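Community > Workshops and Clubs > Visit Reports

Visit to the Kostthorpe Shared Workshop
Monday, July 29, 2019

Members of the Fesine Makers' Association visited the shared workshop at Kostthorpe to review the two-arm robot being built there by its evening group. The visit was arranged at the invitation of the workshop, and 14 members attended.

The workshop occupies the ground floor of a former dairy building. Woodworking and metalworking are kept in separate rooms, and electronics work is done in a smaller room facing the yard. The robot stands in this third room. Visitors were asked to leave bags in the hallway and to enter in two parties.

The build began last November. The group has set itself a budget of $1,600, of which the motors have taken the largest share. Brackets and fingers are made on the premises. Each arm can be driven by hand from a matching control arm, and the group is now recording these sessions so that the robot may later repeat simple tasks without an operator. Wrist cameras were added in the spring after a single overhead camera proved insufficient for close work.

The first party was shown the handling of small household items. Our hosts explained that flat metal objects remain the most difficult, as the fingertips must come down almost to the tabletop before they can close on an edge. A softer fingertip is under trial. The second party spent more time on wiring and on the emergency stop, which is within reach of both seats.

Members asked about noise, power use and the cost of replacement parts. The group reported that cable wear at the elbow joint has been the main cause of lost evenings. A revised cable guide, based on a design used at the Brekke workshop, is to be fitted next.

The Association noted the good order of the build log, which is kept on paper and open to all workshop users. It is recommended that our own arm project adopt the same practice. Members also considered that our bench is too low for seated operation and should be raised before further work is done.

A return visit by the Kostthorpe group has been proposed, and a date will be posted on the notice board. The Association thanks the workshop for its hospitality.

Related reports
Open Evening at the Trarstead Tool Library
Brekke Workshop: Belt Drives and Cable Guides
Raising the Fesine Electronics Bench

Contact the Association | Copyright Fesine Makers' Association | Back to top 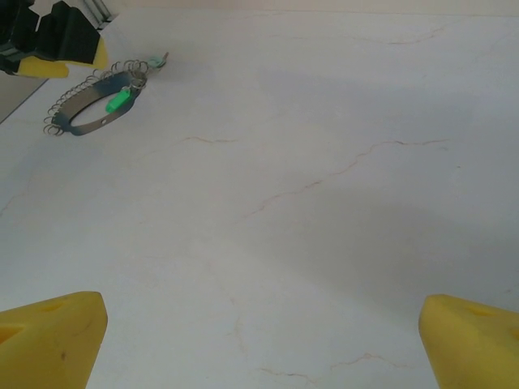
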